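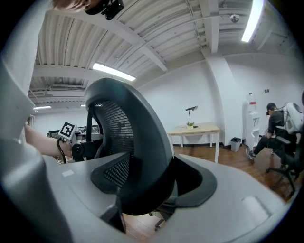

Section 4: Setting up your desk chair

Last updated: December

Welcome back! If you've worked through the first three sections you'll have your Savach desk built and standing level, and now comes the part that makes the biggest difference to how your shoulders feel by Tuesday evening – getting the chair to suit you. Do take your time over it (put the kettle on first, if you like), and wear the shoes you normally work in.

1. Roll the chair up to the desk and sit right back, so that your hips touch the backrest.

2. Find the height lever under the right-hand side of the seat. Lift it while taking your weight off the seat to go up, or stay seated to come down. Stop when your feet are flat on the floor and your knees are more or less level with your hips.

3. Slide the seat forwards or backwards until you can fit a few fingers between its front edge and the back of your knees.

Note: The seat locks at 10 positions. You'll hear a click at each one, and it's worth giving a little wriggle afterwards to be sure it has caught.

4. Set the back height. The curve should sit in the small of your back, a touch above your belt.

5. Turn the tension knob until you can lean back gently without being tipped or pushed forwards. It can take nearly 16 turns to go from the softest setting to the firmest, so do keep going!

Caution: Never adjust the tension while somebody else is sitting in the chair, and keep fingers well clear of the tilt mechanism.

6. Pull yourself in and rest your hands on the desk. If your shoulders creep up towards your ears, raise the chair a little and put a footrest under your feet.

Note: The Moynihan footrest (part 1543) fits under every desk in the range. A sturdy box file will do nicely in the meantime.

7. Work for an hour or so, then go back to step 2 and see whether anything wants changing. Most people end up a notch or two away from where they began.

If the chair sinks slowly while you're sitting on it, please turn to Section 19 before ordering a new gas lift.

3 comments | 10 shares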